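September 18, 2022

Open day prep, second run through the demo table. Kacper wants visitors holding a gripper within a minute of walking in, so the talk gets cut to the safety bit and nothing else. Olga is doing the sign-in sheet.

Station one is the clear bin and the ball. Kept the white tabletop, no cloth. Fingers wide open, come in slowly, close, lift, over the rim of the bin. Kids will want to squeeze hard. Let them. 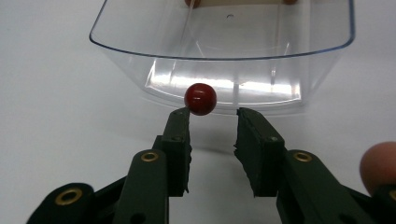

Station one, hand-held gripper and red ball at the clear bin.

Station two is the white unit with the hood and the red knob on the front, on the big sheet of paper. It takes both hands, one gripper each. Adults only until Kacper has looked at the cables, and keep the strollers on the far side.

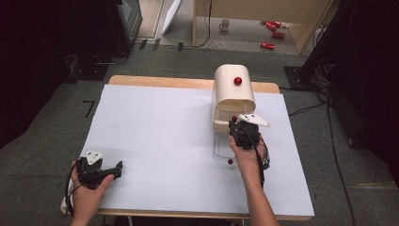 Lomia is sending a group of 40 after lunch, which is too many for two stations. Split them, half to Olga's slides first. Handouts: 500 printed, the rest stay in the box from April.

Still to do:
- tape down the cables on the carpet
- spare finger pads, ask Wieczorek
- new colour labels for the stations
- find the other extension cord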